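**Ticket: Recipes missing after moving from Plerex to Plonari**
Status: open, then closed, then open
Product: Plonari desktop, import tool
Priority: I put "High". It has been changed to "Normal". I have changed it back.

**What I was trying to do**

Move my recipe collection out of Plerex, which stopped getting updates in May, and into Plonari, which says on its front page that switching takes minutes. The collection is 2,558 recipes. I am aware that this is more dinners than I need.

**What happened**

The import bar got to the end, showed a green tick and said "All done!" Then the recipe list came up 154 short. There was no error and no log that I could find, just the tick.

**What I expected to happen**

2,558 recipes.

**First reply from support (pasted so it's all in one place)**

> Thanks for getting in touch! Please could you try clearing the cache, restarting the app and importing again?

Cleared, restarted, imported again. Same number missing. The new import didn't replace the old one either, so I now had two of everything except the recipes I was missing. Deleted the lot and started over.

**Things tried, in order**

1. Import from the Plerex backup file. 154 short.
2. Import from the Plerex "universal" export, which only Plerex can read properly. Plonari opened it and made one recipe, called "Recipes", with the entire collection in the method.
3. Import from a spreadsheet. Got everything in, but every method was chopped off at the first line break. A great many of my recipes now consist of the words "Heat the oven."
4. Import in smaller batches, as suggested in the help pages. The help pages say to keep to 200 at a time. This took most of Saturday. The shortfall was exactly the same, though it was now spread over several green ticks.

**Separate problem, probably worth its own ticket**

While checking batches I noticed the shopping list had opinions.
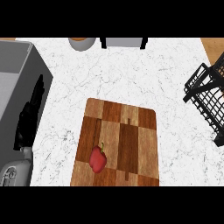 Plonari reads the ingredient lines and turns them into shopping, and I would like to know what it thinks a pepper is. Any recipe with "1 red pepper" in it puts two things on the list: "red, 1" under Other, and "pepper" under Herbs & Spices, with the black peppercorns. I tried "red bell pepper", which is not what I call it but I was willing to meet the software halfway. That gave me the same two lines plus "bell" under Household. The thing I'm after is the one lying on its side on the chopping board up there, red, short green stem, sold in the vegetable aisle. "Pepper (red)" works. I am not retyping every stuffed pepper, stew and salad I own to put brackets round the colour, so if there's a setting, please say where.

**Second reply from support**

> We've passed the ingredient matching feedback to the team. On the missing recipes, could you let us know which ones they are?

This is a fair question that I'd been hoping to avoid. Plonari can't list what it hasn't got. Plerex can print an index, in order of when you last opened each recipe, and in no other order. I put the two lists into a spreadsheet, sorted both by title and went looking for gaps.

Findings:

- Missing recipes come from every category, old and new.
- Length makes no difference. One of them is for toast.
- Having a cover picture makes no difference. Some missing ones have one, some don't.
- Renaming one in Plerex and exporting it again made no difference.
- Deleting the notes from one in Plerex and exporting it again brought it straight in.

So it was the notes. I read a dozen sets of notes side by side and felt rather stupid. Every one of them mentions Bermúdez, the deli I get tinned beans, paprika and good olives from. I write it in the notes so I remember where the paprika came from. I am careful about the accent.

Searched Plerex for the name: 154 results.

**To reproduce**

1. In Plerex, make a new recipe. Title and one ingredient will do.
2. In notes, type: Bermúdez
3. Export, then import into Plonari.
4. Admire the tick.
5. Look for the recipe.

Same steps with "Bermudez" and no accent: recipe arrives. With "crème fraîche" in the notes: recipe also arrives, which cost me an hour, as I'd by then decided that all accents were guilty. "Jalapeño" is fine. As far as I can tell it's the ú and nothing else. I tried a recipe with just that letter in the notes and it vanished as well.

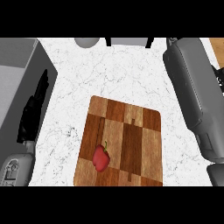
*Chopping board, checkered light and dark wood, on the marble worktop.*

**Third reply from support**

> Great detective work! This may be an issue with how Plerex saves its files. We'd recommend contacting Plerex.

Plerex's contact page sends you to Navden, who bought it. Navden's contact page asks for a product, and Plerex isn't in the drop-down. I chose "Other" and got an automatic message thanking me for my interest in Other. I've heard nothing since, and would ask that this ticket not be closed while we all wait for that.

I'd also point out, without wishing to take sides, that whichever program mangles the letter, it's Plonari that drops the whole recipe and then shows a tick.

**Workaround, for anybody who finds this by searching**

- Copy your Plerex backup somewhere safe first.
- Open the copy in a plain text editor. It's one huge file and it'll take a while to open.
- Find and replace ú with u.
- Save as UTF-8. The editor may offer you something else. Decline it.
- Import the copy into Plonari.
- Compare the totals yourself.

All 2,558 came across this way. I then put the accents back in Plonari by hand for the recipes I make most often, and they have stayed put through two restarts and a sync to the tablet. The others can wait, with apologies to the deli.

**Still outstanding**

- Import should list anything it skips. Even a number would do.
- Import run twice should not make two of everything.
- Peppers, as above. Also "spring onions" goes on the list as "onions" under a heading called Seasonal.
- The ticket was marked Solved overnight, with a survey attached. I've reopened it and left the survey blank.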